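Ticket: Two-arm tray lift, policy drifts left on approach
Project: Delel (shop counter tasks)
Opened by: Hòa Mai
Assigned to: Assunta Fontana
Status: Resolved, follow-up open

Hòa Mai wrote:

Opening this so it stops living in my notebook. The tray lift policy we trained on the Stestano demos gets both arms down to tray height nicely, and then the left finger arrives early. It touches the rim, the tray turns a little, and the right finger closes on nothing. I ran 30 trials with the checkpoint from last night and got 17 clean lifts. The failures nearly all look the same, so I don't believe this is noise.

Things I have tried already:
Restarted both arm controllers. No change.
Recalibrated the left wrist. No change.
Slowed playback to half speed. Better looking, same result!
Swapped in the older vision encoder. Worse, so I put it back.

Same training set as before, 500 demonstrations, nothing removed. Logs are in the Delel folder under tray_lift.

Assunta Fontana wrote:

Oh, I like this one. Thanks for running the half speed test, it rules out a lot. If it were a motor lag problem, the gap between the arms should have shrunk when you slowed down, and you say it stayed the same. That makes me think the policy really is asking for two different arrival times.

Could you plot the commanded positions for both arms over a failed trial? Commanded, please, and leave the measured ones out for now. I'd also like to know where in the action chunk the contact happens. We predict both arms in one chunk but I have a feeling they get resampled separately on the Dikuvton side.

Hòa Mai wrote:

Plots are up. You're right, the left arm is commanded in early. Contact always falls near the join between two chunks, which I would never have looked for. I've also held the arms at the pre-grasp pose, with both fingers facing each other across the gray tray and the left one just over the surface, so we can step through the next chunk by hand. 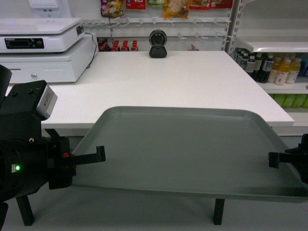

Stepping one action at a time from that pose, the first few commands are fine. The two fingers are asked to move by matching amounts, and then at the chunk boundary the left target jumps forward and the right target doesn't. I repeated it from the same pose and got the same jump. It is so satisfying to have a bug that holds still for you.

I also tried it with the tray shifted a bit toward the counter, in case the policy was reading something off the shelves or the bottles back there. Same jump, same place in the chunk. So I'm fairly happy to leave the background out of it.

Assunta Fontana wrote:

Perfect, that's all I needed. I went through the resampler and found it. When a new chunk comes in, we blend the old one into the new one over a short overlap. The blend weights are built once for the left arm and then reused for the right, but the index isn't reset in between — so the left arm gets the blend and the right arm starts from the tail end of it. At cruising speed you'd hardly see it. Close to contact it matters a great deal.

There is a fix on the branch called Đồng. It builds one set of weights and applies it to both arms in the same call. I also added a check that compares the timestamps of the two arms after blending and stops the rollout if they differ.

Please rerun with the same checkpoint. Don't retrain yet, I want to see what the fix does alone.

Hòa Mai wrote:

Reran on Đồng, same checkpoint, same tray, same start poses. Over 101 trials this time (I got carried away and lost my tally sheet for the last handful, so please count from the log). The early left contact is gone. I can't find a single case of it in the log. The failures that remain are a mixed bag, mostly the right finger going in too low and slipping under the rim, and those look like ordinary policy errors to me.

What excites me is that we changed no data and no weights. I was all set to go and collect another batch of demos to "teach" it to wait for the other arm, and that would have hidden the bug under more training. I'd love to put this in the methods section, with the commanded-position plots next to each other.

Assunta Fontana wrote:

Yes to the methods section. Let's be careful about the wording, though. The two runs have different trial counts, so before we quote a before and after I'd like the old resampler run again at the longer count. Same checkpoint, alternate the two versions trial by trial if you can stand it.

Merged to main on 17th March. The timestamp check stays on by default.

Still open:
Alternating comparison, old and new resampler (Hòa)
Low right finger on approach, new ticket please (Hòa)
See if the drawer-opening policy used the same resampler (Assunta)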